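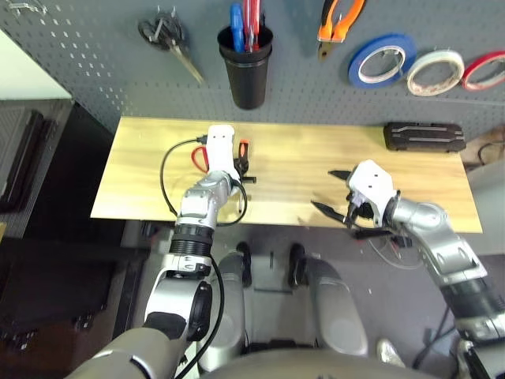 3.2 Tool storage and search time

Figure 2. Wall storage above a bench, with scissors, pliers, screwdrivers and rolls of tape on a perforated board.

Small repair workshops differ a good deal in how they store hand tools. In the first part of the study (Section 3.1) we grouped the sites by the kind of storage they relied on most: drawers, open boxes or wall boards of the type in Figure 2. This section deals with the time people spent looking for a tool once they had decided they needed it.

We visited 17 workshops, all with fewer than 20 staff. Each was observed for 6 working days by one of two observers, who noted the start and end of every search. A search began when the person looked away from the job and ended when the tool was in the hand or the attempt was dropped. Searches shorter than two seconds were left out, as the observers could not time them in a consistent way. Short interviews followed at each site.

Search times were lowest where tools hung on a board within arm's reach of the bench, and highest where they were kept in open boxes. Drawers came in between, but with a wide spread. At the Nadeten site the drawers had been labelled by the people who used them and searches were nearly as short as with boards. At Drivar the labels dated from an earlier layout and most staff ignored them.

Boards did less well for small items. Drill bits, blades and spare screws were rarely hung up, and several sites kept them in tins that moved from bench to bench. Searches for these items were long under every kind of storage. Brunton (the observer for the northern sites) recorded a number of cases in which a worker gave up and used a bit of the wrong size.

Returning tools proved harder to measure. Many were left on the bench between jobs, and workers did not agree on whether this counted as putting them away. One fitter at Havia told us that a tool on the bench was "where it lives until dinner time". We therefore report only whether a tool was back in its storage place at the end of the day. On this measure boards and drawers were close together, and open boxes again came last.

Painted outlines on the board, which are often advised in training material, were in use at three sites. They made no clear difference to search time. Pietrzak's notes suggest that they may help new staff in the first weeks, but our sample included too few new starters to test this.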